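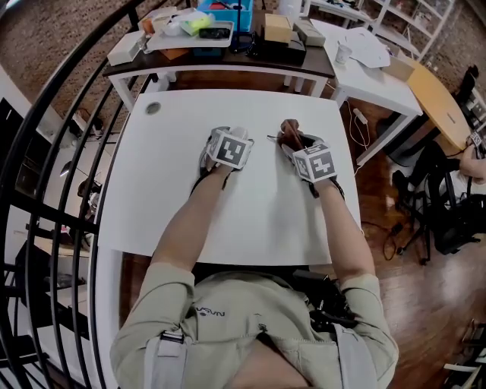
Brindberg wanted to know, before we had even found the coat hooks, whether any of this would still be done by hand in five years. Teaching a robot by moving your own hands for it struck him as a very long way around to saving labor. Our guide said it was a fair question and moved us along to the stairs.

The visit was to Comis, on the open afternoon they hold for suppliers and the merely curious. I am both, though the invoice only covers the first. The place has brick walls, good plank floors and the sort of coffee that makes you ask where the nearest café is. Finon, the firm that makes our label feeders, had 12 places on the list and filled most of them.

I had expected to spend the afternoon looking at arms behind yellow fencing. Mostly we looked at people sitting at tables. You strap a white cube printed with black squares to the back of each hand, sit down at a white table, and do a small job: pick a thin stick up, turn it, put it down. The cubes are how the system knows where your hands are and which way they are tilted. Then you do it again. The house target for one task is 240 good takes, and the person I stood behind was on take 197, with the posture of someone who had stopped thinking about the stick a good while ago.

A take can be thrown out for all sorts of reasons. Reaching too fast is one. Covering a cube with your own sleeve is another, so sleeves get pushed up. Scratching your nose is the classic, and I was told it accounts for more lost work than the software does.

They let visitors try. My first go was rejected for "hesitation," a word I last saw on a driving test. The second was rejected as well. By the third I was moving like a butler in an old film – slow, level, faintly disapproving – and it passed.

Upstairs at Kadlec, who rent the other half of the building, it is all remote control. You hold two grips, watch a screen, and an arm across the room follows with a slight delay. I stacked one block on another in 69 seconds. The delay gets you at the very end, when you are sure you have let go and the arm is still thinking it over. Their people prefer this way because the robot only ever sees what a robot can do. The Comis people say hands are quicker. Lunch is shared, apparently, and the subject is avoided.

Parking is behind the building and fills up early. The next open afternoon is in November, and you need to put your shoe size on the form for the safety boots, which we were then not asked to wear.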